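Stinasetti 588 Laser Measure: A Month on the Job

Fast, light, reads to 200 feet. Mostly good news, a few gripes.

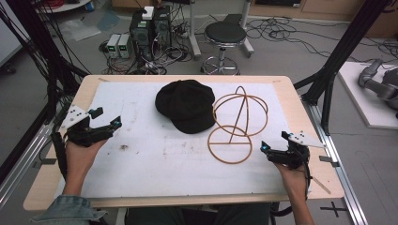

What you get

The unit, a wrist strap, a belt pouch, a charging cable. Short cable. Too short for most benches, so dig out a longer one. Paper manual folded into a tiny square, print size to match. The full version is on the maker's site and is worth the download for the section on offsets alone.

Size and feel

Fits a shirt pocket. Rubber down both sides, hard plastic on the back. Buttons are big enough for work gloves, which I can't say for the Brornmont I carried before it. The display is bright indoors and passable in shade. Full sun, forget it. You end up cupping a hand over the thing like you're lighting a match.

Accuracy

Checked it against a steel tape down a hallway, then across a warehouse floor at 100 feet. Close enough for flooring, framing, paint and trim. For cabinets I still pull the tape. Old habit maybe, but a bad number on a run of uppers costs a whole day.

Long shots outdoors are a different story. Past 100 feet in daylight the dot disappears and you need the target card, sold separately. Put it on a tripod too. Nobody's hand is that steady at that distance, and the reading jumps all over. After sundown it got much better, and I had clean numbers off a brick wall clear across a parking lot.

Modes

Length, area, volume, continuous, and the indirect height mode, where you shoot the base and then the top and it does the math. Works fine if you keep the back end planted. Move it even a little between shots and the height is junk.

Check the reference point before every job. Front edge or back edge, small icon, top left of the display. I missed it on a Friday and every room came out short by the length of the tool. Had to redo the hole upstairs. My fault, but a bigger icon would of helped.

Battery

Charged it in early November and ran it most working days. One top-up since. Shuts itself off a bit quick when you stop to write something down, and there is no setting to change that.

The app

Skip it for now. Pairing took three tries, then it dropped when the phone went to sleep. Seo does this part better, with a sketch screen that lets you drop numbers right onto a floor plan. The memory on the Stinasetti holds the last 8 readings and I just write them on a scrap of drywall like always.

Against the others

The Brornmont is cheaper and tougher, slower to lock on. The Seo has the good app and a poor screen. Jurnness makes one with a camera finder for outdoor work, and if you measure lots or fence lines that is the one to look at. Heavy though, and it eats batterys.

Buy it?

For inside work, yes. Remodelers, painters, floor crews, anyone bidding rooms all day. Get the target card at the same time and save the shipping.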